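3.2 Ablageverhalten auf dem Bett

Während der Begehungen wurde deutlich, dass das Bett in vielen Haushalten nicht nur zum Schlafen dient. Schon in der Vorstudie (Nigam und Sorrentino, Mitero-Bericht 4) hatten die Befragten erwähnt, dass sie am Abend Gegenstände auf die Matratze legen und diese erst vor dem Einschlafen wieder wegräumen. Wir bezeichnen diese Gegenstände im Folgenden als Bettablage. Darunter verstehen wir alle Dinge, die auf dem Laken liegen und weder zur Bettwäsche noch zur Kleidung gehören. Kissen und Decken sind somit ausgeschlossen, ein Handtuch dagegen wurde je nach Lage von den Kodiererinnen einzeln beurteilt.

Das Material umfasst 2388 Aufnahmen von Schlafplätzen, die im Teilprojekt Bumudden gesammelt wurden. Für die Feinauswertung haben wir daraus 300 Aufnahmen gezogen. Die Auswahl erfolgte zufällig, jedoch mit der Bedingung, dass mindestens ein Teil der Liegefläche und ein Teil des Kopfteils zu erkennen sind. Diese Bedingung war notwendig, weil wir die Lage der Gegenstände im Verhältnis zum Kopfteil bestimmen wollten. Jede Aufnahme wurde von Babita Nigam und Nives Sorrentino unabhängig kodiert, und bei Abweichungen wurde gemeinsam entschieden.

Für die Kodierung teilen wir die Liegefläche in drei Zonen ein: eine Kopfzone, eine Mittelzone und eine Fußzone. Die Kopfzone beginnt direkt am Kopfteil und reicht so weit, wie ein normales Kissen reichen würde. Das Beispiel in Abbildung 4 zeigt, dass ein Tuch und die kleinen Gegenstände verschiedene Bereiche der Liegefläche einnehmen können, ohne dass eine Ordnung durch Behälter oder Tabletts vorgegeben ist.

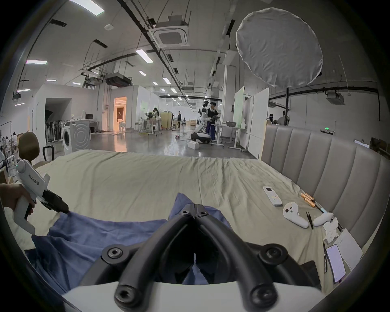 Abb. 4: Bettablage mit Kleingegenständen nahe dem gepolsterten Kopfteil, daneben ein blaues Tuch auf zerknittertem Laken.

Auffällig ist an diesem Beispiel die Mischung der Kategorien. Die Fernbedienung der Klimaanlage und das Smartphone rechnen wir zu den Bediengeräten, die zwei weißen VR-Controller zur Unterhaltung. Schreibzeug ist mit einem schwarzen Stift und einem weißen Blatt vertreten. Die Pinzette und das kleine Werkzeug mit der blauen Spitze gehören in unserem Schema zur Kategorie Werkzeug und Pflege, die wir bewusst breit gehalten haben, da der Verwendungszweck aus einer einzelnen Aufnahme meistens nicht sicher bestimmt werden kann. Das zerknüllte Papiertuch wird als Verbrauchsmaterial kodiert, ebenso die beiden Batterien.

Das blaue Tuch stellte für das Schema eine Schwierigkeit dar. Es liegt in Falten, und aus der Form lässt sich nicht entnehmen, ob es sich um Wäsche oder um ein Reinigungstuch handelt. Wir haben für solche Fälle die Kategorie »Textil, unbestimmt« eingeführt. Sie wurde insgesamt in mehr als 12 Prozent der Feinauswertung vergeben. Diesen Anteil halten wir für hoch, er konnte aber auch nach einer zweiten Durchsicht im August nicht wesentlich gesenkt werden.

Weiterhin wurde der Zustand des Lakens erfasst. Das hellgrünliche Laken in Abbildung 4 ist in vielen Richtungen verknittert und erhielt deshalb den höchsten Wert der Skala nach Shukla. Die Skala wurde ursprünglich für Tischwäsche entwickelt. Für Bettlaken haben wir sie nur insofern angepasst, dass Falten am Matratzenrand nicht gewertet werden.

Über die Dauer der Ablage können die Aufnahmen keine Auskunft geben. Ob ein Gegenstand seit wenigen Minuten oder seit mehreren Tagen auf dem Bett liegt, wurde daher nur in den Interviews erfragt, deren Ergebnisse in Abschnitt 3.3 berichtet werden. Dort wird auch die Teilstichprobe Jisville behandelt, für die eine abweichende Zoneneinteilung galt.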